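Zoriline bench notes: bowl stacking by teleoperation

The bowl set is now the main manipulation task on the Zoriline two-arm bench, replacing the block sorting that filled most of the spring. Recording started in November with a target of 100 accepted demonstrations. The count at the time of writing is 37. This item covers the setup, the changes made to the operator procedure, and what remains open before the first training run.

The task is simple to state. Bowls start apart on the table in a randomized layout. The operator drives both follower arms from a matching pair of leader arms and brings the bowls together into stacks. An episode ends when the operator has released the last bowl and returned both arms to the rest pose. There is no scripted motion at any point, and the grippers are position controlled throughout.

Patterned bowls were chosen deliberately. The plain set used in the Huvgate trials gave the policy very little to work with at the rim, and in wrist views a white rim against a white surface was hard to separate even for a person labeling by hand. The current set mixes dark and light glazes, fine line work and bold geometric bands. Reflections are still a problem. A highlight on a curved surface moves with the wrist camera, and in early tests the model treated it as a feature fixed to the bowl.

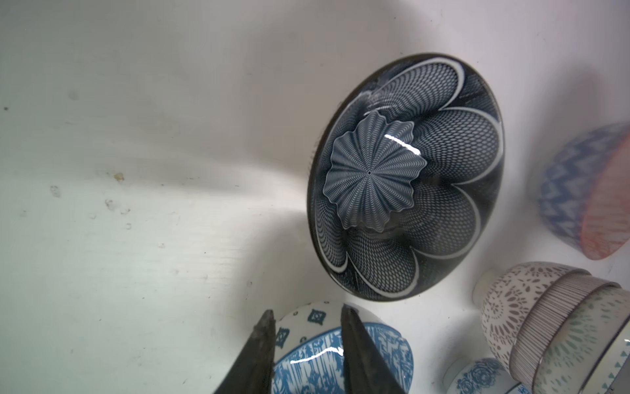 Grasping is done at the rim, with one finger inside the bowl and one outside. Operators who came over from block sorting tended to close on the widest part of the object, and a bowl gripped that way rotates as soon as it leaves the table. The procedure now asks for a vertical approach, a short pause above the rim, and a slow close. The pause adds to episode length but gives the policy a clear state from which to begin the descent. Episodes without it are accepted if the grasp is clean, and are tagged so they can be held out later.

Leader gain was reduced after the first session. At the earlier setting a small tremor in the operator's hand appeared at the gripper as a visible oscillation, and the learned policy reproduced it faithfully. The lower gain makes long reaches slower and more tiring. Sessions are therefore limited to 7 episodes per operator, followed by a break of at least the same length. Quality scores within a session had been falling well before the operators reported any fatigue.

Arm assignment has also been fixed. Each arm handles the bowls that start on its own side, and the center is shared. When both arms need the center, the left arm goes first and the right arm waits above its next target. Early recordings left this to the operator, and the result was a mixture of habits that the policy averaged into hesitation. Both arms would move in together, stop short, and back away.
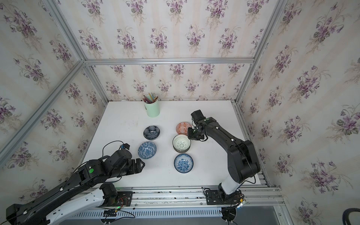

The bench during bowl stacking, with both follower arms over the table.

The wallpaper on the enclosure panels is part of the visual variation plan. Panels are re-covered between recording blocks so that the policy does not come to depend on one background. Small unrelated objects are allowed on the table on the same principle, provided they stay clear of the bowls. Their positions are logged per block and not per episode.

Rejections so far fall into 2 groups. The larger consists of episodes in which a bowl was nudged during the approach and the operator corrected by pushing it back with the outside of a finger. The correction works, but it teaches contact that the wrist joint should not be taking. The smaller group comes from dropped frames on the wrist cameras. The Sorkari logger has been updated to stop an episode as soon as a gap is detected, so the operator no longer completes a recording that will be discarded.

Recoveries are a separate question. A failed grasp followed by a clean second attempt is useful data, and such episodes are kept. A failed grasp followed by several hurried ones is not kept. The dividing line is currently left to the reviewer, and reviewers disagree more than they should. A written rule will be circulated with the next revision of the operator sheet.

The Gajewski fingertips are due for evaluation once the present block is complete. They are softer than the current parts and should tolerate a small error in rim position. Changing fingers in the middle of a block would split the dataset, so they stay in the drawer until the target is met. Operators who want time on the leader arms can book the practice slots, which are not recorded.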